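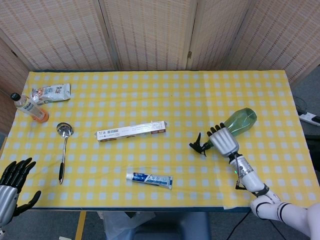

Yellow and white gingham tablecloth, with a folding screen behind the table.

Andotex to Open Table Linen Repair and Rental Shop in Ladefoged

LADEFOGED, May 2026 – Andotex, a household linen company, will open a repair and rental shop for tablecloths, napkins and runners in the former Vaditz dry goods store on the harbor street in Ladefoged. It will be the company's second location and the first to offer rentals by the single piece.

The shop will take in linens for hemming, patching, stain treatment and pressing. Customers can drop off items at the counter and pick them up within three working days. Larger jobs, such as cutting down a banquet cloth to fit a smaller table, will be quoted on the spot.

"People bring us a cloth that has been in a drawer for years with one bad corner," said Liette Beaulieu, managing director of Andotex. "Most of the time the repair costs less than lunch. We had the work at our first shop but we never had the counter space to do it properly."

The rental stock will open with 93 tablecloths in cotton and cotton blends. Sizes run from small square cloths for card tables to long rectangular ones for church halls and school events. Ginghams and plain colors make up most of the list, along with a smaller group of striped and floral cloths. All pieces are washed and pressed in the back of the shop before they go out again.

Andotex bought the Vaditz building in December and has since replaced the wiring, the front windows and part of the floor. The old measuring counter was kept and will be used for cutting. A drying room has been added behind the sales floor.

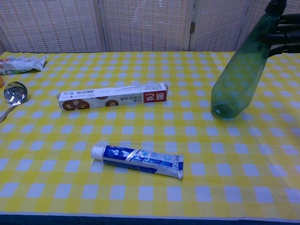

Brynhildur Ketilsson, who ran the alterations desk at the first shop, will manage the new location with a staff of two. She will also teach an evening class in basic mending. The first class covers straight hems, mitered corners and small darns, and students are asked to bring a piece of their own to work on. Thread, needles and pins are supplied.

"A mitered corner scares people off and it really shouldn't," Ketilsson said. "You fold it, you press it, you trim it, you fold it again. I would like everyone to leave the first night with one finished corner, even if it's a bit crooked."

Rental cloths can be reserved in person or by phone. A deposit is charged on each piece and returned when the cloth comes back. Food and drink stains are expected and carry no extra charge. Burns, cuts and candle wax on printed cloths are charged at the cost of repair. Customers do not need to wash anything before returning it, and Andotex asks that they leave wax and dye stains alone, as home treatment can set them.

The first 100 customers to bring in a repair will receive a free pressing for one additional item of any size.

The shop will also carry Cimell cotton thread and a small range of cloth by the yard, including gingham in yellow, navy and green. Skarphéðinn Lauritsen, who handles purchasing for Andotex, said cloth will be cut to the nearest quarter yard. Remnants will be sold from a bin by the door.

Parking is available behind the building. The front entrance has a ramp.

About Andotex
Andotex sells, rents and repairs table and kitchen linens for homes, halls and small restaurants. The company is privately owned.

Media contact
Jytte Bjarnason
Press Office, Andotex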